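Hosora Releases Rallix 8, Planning Software for Robots That Have to Deal With Cloth

New version replans mid-fold, flags its own doubts and retires a settings menu that few customers will miss

2024-07-19 — Hosora, which makes control and planning software for two-handed robots, today released Rallix 8, a rewrite of its planner for soft goods. The new version handles towels, wraps, pillowcases and other items that decline to hold a shape long enough for a computer to make up its mind about them.

Earlier versions of Rallix built one full plan before the first grasp and then followed it with great confidence, including on occasions when the cloth had moved on to something else. Rallix 8 plans in short stretches. It updates its estimate of the fabric's edges and folds after every move, and throws out the rest of the plan when the estimate no longer fits.

"Boxes are polite. You look at a box, you look away, and it's still a box," said Mahtab Ghasemi, head of planning at Hosora. "We spent years writing software that assumed the whole world had those manners."

The release also adds a confidence score for each proposed grasp. If the score drops below a limit set by the operator, the robot stops and asks for another camera view. Users of the January preview could watch the score live, and several reported that it made them nervous. It is now hidden by default.

Rallix 8 was developed using 4,000 recorded demonstrations made with hand-held grippers, in which people handled cloth the way they would at home, sighing excluded. Each recording was split into grasp, lift, move and release segments. Of the total, 2,000 were used to train the edge finder and the rest went to the new two-hand timing module, which decides when one hand should hold still so the other can get something done.

"Timing was the hard part," said Ifor Rosser, who led work on the module. "Two hands that are each doing the right thing can still have a tug-of-war. I have the logs, if anyone would like a long evening."

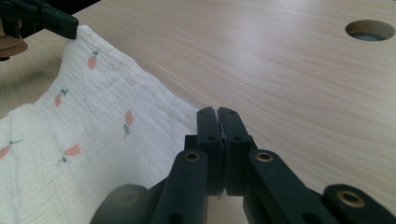
One gripper lifts the corner of a printed muslin cloth while a second, jaws closed, is positioned beside the fabric's edge.

The old tuning menu, which had grown to 131 settings, has been replaced by a single page. Customers who had grown attached to their settings can import them from a file, and Rallix 8 will politely list the ones it plans to ignore.

A replay viewer, Shokri, ships with the release. It lines up both camera views with the planner's decisions, so a user can step back to the moment the software picked the wrong corner and see what it thought it was looking at.

Rallix 8 is available now to current license holders at no added cost. Support for fitted sheets is under study — the company is not giving a date.

About Hosora
Hosora develops perception, planning and control software for robots that work with soft materials. Its products include Rallix and Shokri.

Media contact
Banafsheh Shirazi, Hosora Communications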